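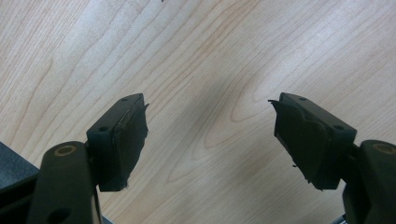

浅色木纹桌面

**工单主题:** Trisonside 卡丁车场,练习赛成绩缺圈,部分车号圈速翻倍
**产品:** Tustix 计时成绩软件,Zosusa 终点线解码器
**优先级:** 高(影响正式排位)
**状态:** 已解决,保留一项待跟进

## 问题描述(场地方提交)

十月的俱乐部联赛,上午自由练习开始后不久,大屏和成绩单上有一部分车的圈数偏少。最早提出来的是 Khổng 车队,他们八辆车全部受影响。维修区里手掐秒表是二十八秒多一圈,成绩单上写的是五十六秒多,圈数差不多少了一半。青少年组同一上午也跑了,成绩看着正常。

我们已经试过的:

- 重启 Tustix 客户端,没有变化
- 给其中两辆车换了备用应答器,没有变化
- 把大屏的网线换了一根,没有变化

下午有排位赛,发车顺序按最快单圈排。如果到时还不行,我们只能改用手工计时,请尽快处理。

## 处理记录

**09:50**
收到工单。请场地方提供三样东西:Tustix 的导出成绩、解码器内部缓存的原始过线记录、软件版本和最近的改动。请他们不要清空解码器缓存,练习可以照常进行。

**10:05**
场地方回复,软件在赛前刚升级过,解码器固件没有动。原始记录不会导,已发操作步骤:进入 Zosusa 解码器的网页管理界面,“记录”页,选择本场时段,导出为文本。导出过程不影响接收。

**10:20**
收到两份文件。时段一致,都是上午第一轮到目前为止的全部练习。

| 来源 | 终点线过线记录 |
|---|---|
| 解码器缓存 | 1,183 |
| Tustix 成绩库 | 791 |

差 392 条。解码器收到了,软件没有入库。线圈和应答器基本可以排除,请场地方不要再换应答器,换过的两辆车请记下新旧编号,后面合并成绩要用。

**10:30**
检查解码器记录的质量。信号强度和命中次数都在正常范围,Khổng 车队的应答器没有低电量标志。相邻两次过线的间隔很均匀,多数落在二十八到二十九秒之间,与手工计时吻合。

青少年组的间隔在三十三秒以上,没有丢失。

**10:40**
检查网络。怀疑过解码器到计时室的连接有丢包,因为场地方提到计时室的交换机是从广播间临时接过来的。查看 Tustix 的接收日志,连接从开机后没有断过,消息序号连续,缺的那些记录在接收日志里都能找到。丢失发生在接收之后、入库之前。

**10:45**
检查时钟。解码器和计时电脑差不到一秒,不影响圈速,圈速用的是解码器时间。顺便提醒场地方,计时电脑的自动对时是关着的,建议打开。此项与本故障无关。

**10:55**
在接收日志里按车号逐条对照。规律很清楚:第一次过线入库,第二次丢弃,第三次入库,第四次丢弃。丢弃的记录都带同一个原因代码,对应“最短过线间隔”过滤。

这个过滤本来是防重复触发的。车在终点线附近打滑或者停住,应答器会被线圈连续读到几次,软件只保留第一次,随后一段时间内同一应答器的记录都不算。正常设置只有几秒。

请场地方打开“赛道设置 > 终点线 > 过滤”,把数值读给我们。

**11:05**
场地方回复:最短过线间隔为 3,000,和去年一样,没有人改过。

**11:10**
数值没变,单位变了。旧版本这一栏的单位是毫秒,3,000 就是三秒。新版本改成了百分之一秒,升级程序搬运旧配置时没有换算,现在实际生效的是三十秒。凡是单圈快于三十秒的车,每隔一圈会被当成重复触发扔掉;慢于三十秒的不受影响。与青少年组正常、Khổng 车队圈速翻倍的现象相符。

有几辆车圈速在三十秒上下,表现是时好时坏,场地方之前没有报,接收日志里可以看到同样的原因代码。

**11:15**
给场地方的操作:

1. 等当前一节练习结束,不要在车还在跑的时候改。
2. 在“过滤”页把最短过线间隔改为 300,单位显示为“1/100 秒”。
3. 保存后关闭并重新打开本场赛事,不需要重启电脑。
4. “维修区出口”线有单独的一栏,同样检查并修改。
5. 开始下一节练习,看前三圈的圈速和手工秒表是否一致。

**11:35**
场地方回复,终点线已改。维修区出口那一栏是空的。空值表示沿用终点线设置,可以不填。

**11:50**
新一节练习跑完,Khổng 车队各车圈速恢复到二十八秒多,大屏圈数和现场计圈表一致。

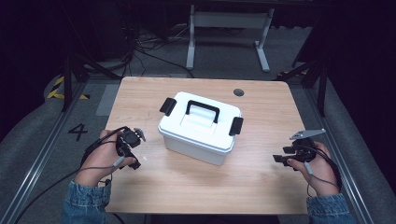 带黑色提手的白色带盖塑料箱,浅色木桌

**12:00**
场地方询问上午的成绩能不能补回来,有两个组是按练习成绩分的排位分组。可以补,解码器缓存还在。已发重新导入的步骤:

1. 先备份 Tustix 当前赛事文件,另存一个名字。
2. 打开“工具 > 从解码器重建”,选择刚才导出的文本文件。
3. 时段只选上午各节练习,不要包括 11:35 之后的部分,那部分已经是对的。
4. 选择“覆盖”,不要选“追加”。选“追加”会让原来已入库的 791 条重复一遍。
5. 换过应答器的两辆车,在“参赛名单”里把新旧两个编号都挂到同一车号下,再执行重建。

**12:20**
场地方反馈,重建后总数对不上,多出很多圈。远程查看,第四步选成了“追加”。用备份文件恢复,重新执行,选“覆盖”。

**12:35**
重建完成,终点线记录为 1,183,与解码器一致。抽查了 Khổng 车队三辆车和青少年组两辆车,逐圈核对无误。其中一辆换过应答器的车,中间有一段四分多钟的间隔,是进站更换的时间,属于正常情况,不计入最快圈。

最快单圈排序有变动,分组名单需要重新打印。旧名单已经贴在公告栏上的,请场地方撤下,以免车队看错。

**13:10**
场地方确认新名单已贴出,排位赛按原定时间进行。

**15:40**
排位赛结束,场地方反馈全场没有缺圈。第二组有一辆车少了最后一圈,查解码器记录,该车在最后一个弯后停在赛道边,没有过线,成绩正确。

## 原因

Tustix 新版本把“最短过线间隔”的单位由毫秒改为百分之一秒,升级时旧配置数值原样保留,未作换算。实际过滤时间由三秒变成三十秒,快于三十秒的圈被隔圈丢弃。Zosusa 解码器、线圈、应答器和现场网络均无故障。

## 其他场地自查

升级过的场地可按下面几点检查,开赛前做一遍即可:

- “过滤”页的数值大于 1000 时,先看单位再决定要不要改。
- 长赛道通常看不出这个问题,单圈一分钟以上的场地即使设置错了也不会丢圈,但维修区进出口这类短距离计时点可能会受影响。
- 接收日志里搜索“最短过线间隔”,同一车号隔条出现的,按本工单处理。
- 不要为了省事把数值填成 0。填 0 等于关闭过滤,车停在终点线上时会刷出一串假圈。
- 赛事当天不要清空解码器缓存,成绩发布之后再清。

## 待跟进

- [x] 上午练习成绩重建
- [x] 分组名单重新发布
- [ ] 升级程序增加单位换算,换算后弹出提示(已转开发)
- [x] 计时电脑打开自动对时

场地方补充:下一场比赛前想把两条线的过滤值分开设置,维修区出口用更短的间隔。答复:可以,在该栏单独填写即可,不再沿用终点线数值。改完后请推一辆装有应答器的车慢速过线两次,看两次是否都入库。

工单主体关闭。单位换算一项在开发单中继续,发布后会在本工单下回复版本号。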